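Dirnon Hand-Held Gripper: Set-up Guide
Section 4: Preparing the room and recording a first run

4.1 Before you start

This section covers the Dirnon gripper with its camera and marker bracket fitted. Assembly of the jaws is covered in Section 2 and charging in Section 3. If the unit was supplied as part of the Kesard bundle, the recording software is already installed and step 4.3.1 can be skipped.

You will need:
The gripper, charged to 39 per cent or more
The marker bracket, with its square marker fitted
The calibration card
A 2 mm hex key
A computer running Puvivus Recorder

CAUTION: Keep fingers, hair and loose sleeves clear of the jaws when the grip is squeezed. The return spring closes the jaws as soon as the lock is released.

4.2 Fitting and checking the marker

1. Set the slide lock on the grip to HOLD.
2. Seat the bracket on the upper jaw so that the printed face of the marker is towards the camera.
3. Tighten both bracket screws with the hex key until the bracket no longer rocks. Do not use a powered driver.
4. Wipe the marker with a dry cloth. Solvents lift the print.
5. Set the slide lock to FREE. Open and close the jaws fully five times, then check the screws again.

Note: A marker with a scratched corner may still be found at close range and lost when the jaws are wide open. Replace it if the marker lamp in the Recorder flickers during step 5.

4.3 Calibration

1. Install Puvivus Recorder and restart the computer.
2. Connect the gripper by cable. The status line changes from NO DEVICE to READY.
3. Lay the calibration card flat and hold the gripper above it, with the whole card in view.
4. Select Calibrate and move the gripper slowly from side to side. The counter stops at 100 views.
5. Select Jaw Range. Open the jaws fully, wait for the tone, then close them fully and wait for the second tone.
6. Save the calibration under the serial number of the gripper.

Repeat the calibration after any change to the camera mount, and after a drop of any height. Changing the marker alone requires only step 5.

4.4 Checking the room

The tracker works from fixed features in the room. Ordinary offices are suitable, including those with glass partitions, provided that the points below are observed.

1. Close blinds over glass wherever possible. Bare glass produces reflections that move with the camera.
2. Switch on all the ceiling lights that will be used for the session and leave them on.
3. Set the exposure to Fixed once the lights are on.
4. Start at a distance from the work surface and hold the gripper level for the first two seconds of the run. Furniture edges, monitors and small articles on a desk all give the tracker usable features.

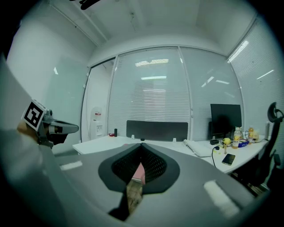

5. Move towards the work surface at a steady pace. If the tracking bar turns amber, stop, hold still until it returns to green, and carry on.
6. Grasp the object, lift it, place it and release it in one continuous run.
7. Press the grip button to end the run. A run stops by itself at 3000 images.

CAUTION: Do not walk backwards while recording.

Note: Avoid holding the gripper so close to a large plain surface that it fills the view. The tracker may lose its position and the run will be marked INCOMPLETE.

4.5 Faults

Marker lamp red, jaws open: the bracket has turned on the jaw. Repeat 4.2.
Marker lamp red at all jaw positions: the marker is fitted face down or the lens is dirty.
Tracking bar amber throughout: exposure is set to Auto. Repeat 4.4, step 3.
Run saved with no jaw data: Jaw Range was not completed. Repeat 4.3, step 5.

Section 5 describes the export of completed runs to the Nygård arm controller.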